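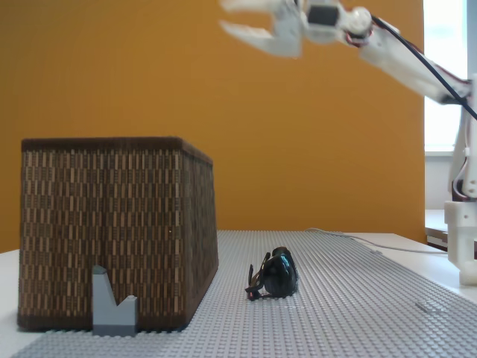 Mixed collections and what to do when you inherit one. My uncle left us his Lego in July, three big crates of it, and I've been trying to decide whether to keep it sorted by colour, by part or by set. Some of the sets seem to be complete but most have been tipped in together over the years. So far I've only got as far as putting a woven basket on the big grey baseplate and telling the children that anything grey and awkward goes there, like the notched bit with the tall spike at one end. I'd like a proper system before the winter. What do people use?
Posted by muter_road, 2019-09-11

brickwell58
By part, always. If you sort by colour you end up digging through a tub of black looking for one black hinge, and you can't see a thing. With parts sorted together your eye finds the colour straight away. I did mine by colour for five years and then did the whole lot again.

Tansy
Depends who is using it. My two never look for a part, they look for "a blue one". We have colours in big tubs and it gets played with every day. If it's for children I wouldn't go near small drawers, they'll be on the floor in a week.

brickwell58
They learn. Mine managed drawers at six.

Tansy
Mine are four and seven and they did not.

Şükran Aydoğan
I'd do it in stages. First pull out anything that isn't a plain brick or plate: wheels, windows, figures, plants, slopes, anything with a clip. That's usually less than people expect, and it's where the fiddly searching happens. Put those in drawers by type. Leave plain bricks in tubs and only split them by colour if a tub gets too deep to see the bottom.
Before you do any of that, look for instruction booklets. If your uncle kept them you may want to rebuild a few sets first, and that's far easier before the lot has been spread over fifty containers.

muter_road
Thanks all. There is a folder of booklets, but a lot of them have no cover. One only has a number pencilled on the back, 2061, and I can't tell if it's a set number or something of his. The staged idea sounds like something I could stick to.

oldgatepost
Rebuilding sets is a mug's game unless you mean to sell. I spent a whole winter on one and was short by 3 pieces at the end. Wash it, tub it, let them play.

Şükran Aydoğan
I don't agree with that. Some people enjoy the hunting more than the building. I do.

oldgatepost
Fair enough. Wash it first though. Lukewarm water, a bit of washing-up liquid, a net bag, and keep stickers and anything with a motor out of it. Dry it on towels — not on a radiator.

Tansy
Seconded on the washing. Ours came from a loft in Memville and the water went brown.

muter_road
It's dusty but not that bad. What drawers are people buying? I've seen the Tindberg ones and the Santoso ones and the price is very different.

brickwell58
Tindberg. The Santoso drawers have no stop at the back so they come right out in your hand. I've dropped two.

Tansy
I have the Santoso and stuck a bit of tape inside each one. No trouble since. I wouldn't pay double for a stop.

muter_road
I'll get one small Santoso unit and see how we get on. Will start on the wheels and windows tonight.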